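Reading time: 2 minutes

Will a machine make your toast? Don't bin the butter knife yet

Every February a reader writes in to ask whether it's worth waiting for a household robot before redoing the kitchen. My answer hasn't changed in 11 years of writing these tips. Buy the drawers.

Toast is the chore I judge them by. A slice has to come out of the toaster without being crushed, then go somewhere it won't turn soggy, and a child of seven can manage both half asleep.
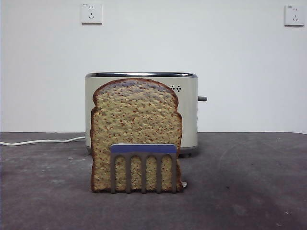 Soft bread is the awkward part. Squeeze it and it dents, hold it too lightly and it slides, and a dark crust behaves differently from a pale one. Ingeborg Hubmann, who used to fix small appliances at Tunard, told me she'd believe in kitchen robots when one could cope with the heel of a loaf.

I'd add a few more tests. Crumbs in the tray. A lever that sticks. A rack that's been nudged a few centimetres since yesterday.

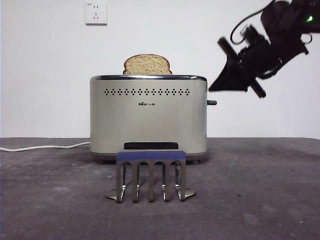 Until then, the old habits are still the good ones. Stand toast upright in a rack so the steam can get away. Keep the cord at the back of the bench. Unplug the toaster and let it cool before you empty the crumb tray, and never go in after a stuck slice with a metal knife. Wooden tongs cost very little and last for years. 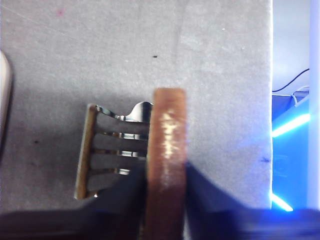
Should I put off buying a new toaster until the robots are ready?
Get the toaster. A plain two-slice model with a lever you can grip will suit your hands now, and any robot worth having will need to work with ordinary appliances anyway.

Gizella Nyitrai at Stalarham disagrees with me and thinks the breakfast chores will be the first to go. I've offered to eat my words, on rye.

Recent tips
Getting the grey film off a kettle
Sharpening scissors at the kitchen table
Which colours of tea towel hide a stain

Contact us | © Plosum Household Tips | Back to top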